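Desktop drawer organizer

A desktop drawer organizer is a small storage unit that stands on a table, desk, shelf or counter and holds loose household items in shallow drawers. Most are molded from plastic. The usual form has an opaque outer shell or top, clear or translucent drawers, and an open tray above them. The units are sold for stationery, cosmetics, sewing supplies, medicine, craft parts and small toys.

Design

The drawers in a desktop unit are shallow, so that items lie in a single layer and can be found without digging. Clear drawers let the user see the contents from the front. Fully transparent plastic shows scratches sooner than frosted or tinted plastic, and many makers offer both.

The top tray is normally divided. A common layout pairs one large section for bulky items with a grid of small cells for things such as clips, erasers or lipsticks. Items too long for the drawers, such as rulers, brushes and lint rollers, are kept beside the unit or upright in a cup.

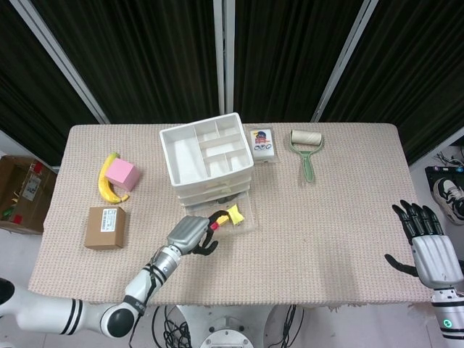
What should go in the top tray and what should go in the drawers?
Things used every day go in the tray, where they can be picked up with one hand. Things used less often, and anything that should be kept out of dust, go in the drawers.

Drawers slide on plain molded rails. Cheaper units have no stop at the back of the rail, and a drawer pulled too far will come out completely. Units with a stop need the drawer to be tilted upward before it can be removed for washing.

History

Small chests of drawers for tabletop use were made in wood long before plastic ones. Plastic versions spread with injection molding in the second half of the twentieth century. The Grollport company sold a stacking model called the Okari, designed by Viorica Shehu, in which each drawer had its own frame and could be added or removed. Its catalog listed 20 drawer sizes. A later one-piece model, the Tarach, dropped the separate frames and was cheaper to make, but its height could not be changed.

Use

Users generally sort by type or by how often an item is needed. Dušan Todorova's household guide "The Small Drawer" recommends one type of item per drawer, with the heaviest things at the bottom - a light plastic unit can tip forward when a full upper drawer is opened. Packaged goods are often stored in their wrapping, which takes up more room but keeps sets together. Soft items such as foam shapes can be pressed in, though they may spring up and catch on the drawer above.

Food is not normally kept in open trays. Fresh fruit in particular can leave stains and attract insects.
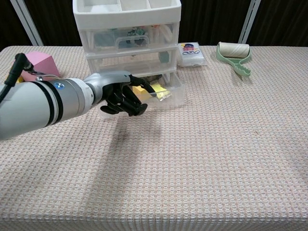

Drawer organizer with a divided top tray and three translucent drawers; the bottom drawer holds a yellow package in clear film.

Care

Drawers are washed by hand in lukewarm water with dish soap and dried before they are put back. Hot water can warp thin plastic, and abrasive pads leave clear fronts cloudy. Rails that stick can be wiped with a dry cloth.

See also

Chest of drawers
Pencil case
Sewing box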